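# Nutiddale Open Day: Questions We Keep Getting

June 27, 2019

I went to the robot open day at Nutiddale so that readers of this page could decide whether the October one is worth the drive. I have been to a lot of these. My expectations were low, and they were partly met. The questions are the ones that came in by email afterward, lightly edited.

**Is it a trade show?**

No. It's one large carpeted room with desks in it and people from Wida and Cattaneo standing near their own equipment. You register at the door, you get a sticker, and you wander. There is no stage and no keynote, for which I was grateful.

**What did the robots do?**

Less than the flyer says. The flyer says "everyday handling at human level." What I watched was an arm with a fingered hand, working at a desk with phones, banknotes and a wooden organizer divided into cells. Handling money and phones is a fair choice of task. Paper is thin and floppy, and a phone is slick and expensive to drop.

**Was the hand any good?**

It can hold a phone. I'll give it that without argument. Whether it can do so all day, with a phone it has never met, in a room where the staff haven't set out the desk beforehand, I can't tell you. I asked for a failure rate and was told the team was "very happy with the numbers." I asked for the numbers and was given a brochure.

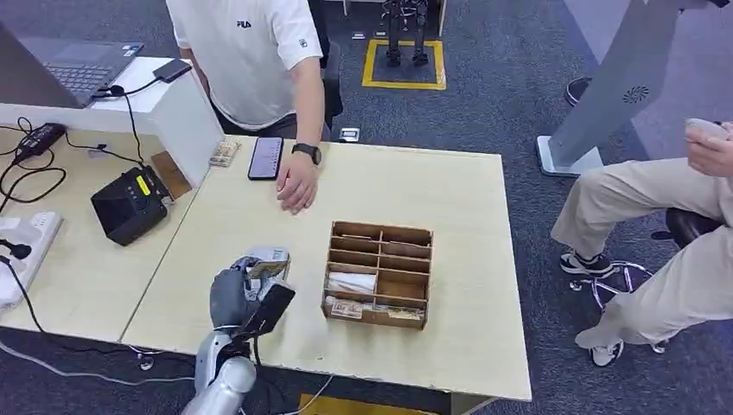

*282 comments · 2 min read*

**How close do staff stay to the robot?**

Close. Someone stands right at the table, hand on the desktop, and another person sits nearby. I don't hold that against them, but "autonomous" was used very freely by the presenters and I would like to know what it covers. When I asked Ilaria Pagano, who was presenting that afternoon, whether anyone was steering the arm, she said "not during the grasp." I asked about the rest of it. She said that depended on the demo.

**Did you see the small walking robot?**

Yes, the legged one has its own square of yellow tape on the carpet. I didn't stay for its slot. If you have seen one of these trot in a circle you know what you'd be missing.

**Can visitors touch anything?**

Not the arm. You can ask questions, and you should, because the people who build these things give better answers than the people who wrote the signs. Skip "what's the future of robotics" and ask what broke this week.

**Is it okay for kids?**

Probably from 7 up. There are cables on the floor in places, and the demos have long pauses. One family near me gave up after two runs and went to find lunch.

**How long should I plan for?**

I was there for 44 minutes and didn't feel rushed. The printed schedule suggests half a day. I have no idea what you would do with the rest of it.

**Is parking a problem?**

The Nutiddale lot fills up early. I used the Plomden lot across the road and nobody bothered me about it, though the sign says permit holders only. Your call.

**Would you buy one?**

They aren't selling them, or at least no one would name a price. Cattaneo talks about "pilot partners," and I couldn't get a straight answer on whether partners pay or get paid.

**Are you going back in October?**

If they publish a success rate first, yes. If it's the same desk and the same brochure, I'll read your reports instead. Send them to the usual address and please say which demo you watched and how many tries it took.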